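Cliltero Bin Picking Kit: Section 8, Fixing and Loading the Bin

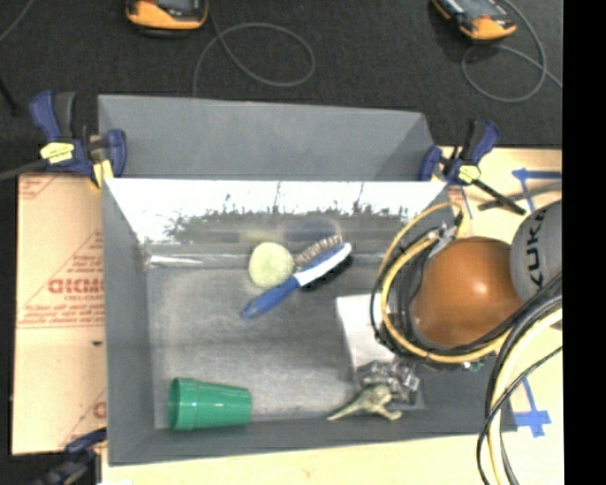 Pirberg, December 21, 2024

Set-up notes by Gearóid Mac Carthaigh

The Stunusside leaflet says this takes "moments." Allow 23 minutes, and more if you are new to clamps.

1. Stop the arm and lock it out before reaching into the bin.

2. Clamp the bin to the work surface. Pull on each corner. If it shifts, start over.

3. Mark your reference points with tape. Blue shows up well on pale wood.

4. Load mixed items: a fuzzy ball, a brush, a plastic cup, a small toy. Let them lie as they fall. Neat rows flatter the software.

5. Run one slow pick with the cables in view.

CAUTION: Cable loops hang close to the bin on a KUKA arm dressed like this one. Check the slack at full reach.

NOTE: Glare on a glossy bin wall may confuse the camera. Skála's "any lighting" claim was still unproven in May. Shade the bin.

If error 857 appears, repeat step 2. The leaflet blames the user. I would check the clamps first.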